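Skip to release text below. This site uses cookies to measure traffic and remember your settings. Accept / Decline / Settings

FOR RELEASE: October

Sorden Students Submit Two-Handed Bandage Handling Project to Fitau Manipulation Challenge

DRERNELDALE. A student team from the applied robotics course at Sorden Technical College has submitted its entry to the Fitau Manipulation Challenge, an intercollegiate competition in which teams train and test control software for two-armed robots. The entry covers the handling of elastic bandage and small objects on a tabletop. It was developed during the current term in the Czarnecka Laboratory on the college's Drerneldale campus.

The team worked in the deformable object category, introduced by Fitau this season. Entries in this category must handle at least one item that changes shape during the task. Teams choose the item themselves and describe it in a written task definition. Sorden chose self-adhesive elastic bandage wrap, supplied on a roll.

"A rigid block has a position and an orientation, and that is enough to plan a grasp," said Marisa Marchetti, who teaches the course. "A bandage has a different outline every time it is put down. It folds, it twists, and it sticks to itself. The students had to decide which parts of its state they needed to estimate and which they could ignore."

Task definition

The submitted task has three stages. In the first, the robot locates the roll and the free end of the bandage. In the second, one hand holds the roll in place while the other draws the strip across the table. In the third, a second object is picked up and brought to a stated point along the strip. Other items may be left on the table as distractors, and contact with a distractor is logged as a fault. The order of the stages is fixed. The starting position of the roll is not, and is drawn from a list before each trial.

Under the competition rules, a trial is ended by the student operator if the roll leaves the table, if either hand closes on the other, or if the time limit is reached. Trials that end early are kept in the record and scored as incomplete.

Data and training

The control policy was trained on demonstrations recorded by the students through teleoperation. The team recorded 877 demonstrations over the term. After review, 310 were retained for the final training set. Demonstrations were discarded for missing camera data, for time offset between the arm and hand signals, and for departures from the written task definition.

Each retained demonstration was checked by a student other than the one who recorded it. Reviewers used a common form listing the start condition, the hand used for the first contact, and the point at which the strip was released. Where two reviewers disagreed, the recording was excluded. Baptiste Joly, the student responsible for the data set, said this rule removed more recordings than the team had planned for.

"We kept changing what counted as a clean release," Joly said. "Anything recorded under the old wording had to be looked at again, and a lot of it went. If we did it over, we would write the definition first and leave it alone."

The policy takes input from cameras at the head and at the wrists, together with joint positions. The wrist views were added after early tests in which the forearms hid the roll from the head camera during the second stage.

Wrist views:
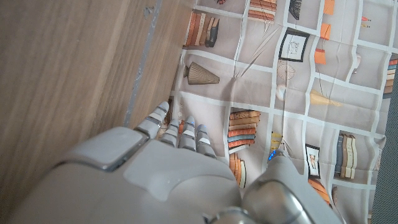
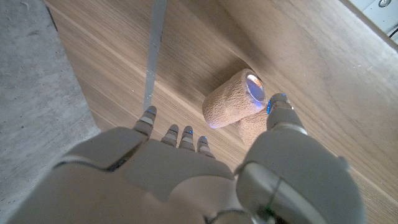
Head views, both arms at the table:

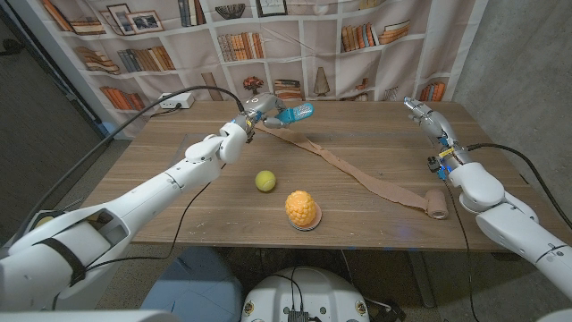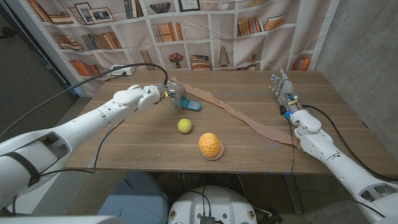 Raili Miettinen asked at the laboratory's open review whether a policy trained on one brand of wrap would carry over to another, and suggested that the team hold back a second material for testing only. Wraps differ in stretch and in how strongly the layers cling, she said, and a single product could teach the robot a pulling force that fails everywhere else. The team has added a held-out material to its test plan and will report those trials separately from the main result.

Evaluation

Final evaluation consists of 40 trials run by students who did not take part in recording. The operator reads the start position from the list, places the objects, and starts the run. No adjustment to the software is permitted between trials. Each stage is scored as complete or incomplete, with no partial credit, and faults are reported in a separate column.

Results will be published by the college once the competition has closed. The team has not released interim scores.

"Students tend to report the best run," said Thierry Gaillard, laboratory manager. "The course requires them to report all of the runs, in order, with the faults. The reports are longer and less attractive, and they are more useful to the next group."

Course background

The applied robotics course is open to students in mechanical engineering, computing, and health technology. It is taught as a single project, and assessment is based on a task definition, a data report, a test report, and an individual log. Students are assigned to recording, review, training, or evaluation at the start of the term and change assignment once.

The task definition and the reviewer form will be made available to other colleges on request. The demonstration data will be released after the competition, subject to a check of file formats and documentation. Schools with a different arm or hand configuration should expect to record their own demonstrations.

Applications for the next course open at the end of the term. A background in programming is useful but not required for the review and evaluation assignments.

Media contact: Tsion Belay, Communications Office, Sorden Technical College, Drerneldale

Related releases
Czarnecka Laboratory extends evening hours for student projects
Health technology program adds a course in assistive devices
Call for entries: Drerneldale student design exhibit
Fitau Manipulation Challenge: rules and categories for college teams

© Sorden Technical College. All rights reserved. | Contact | Privacy | Accessibility | Back to top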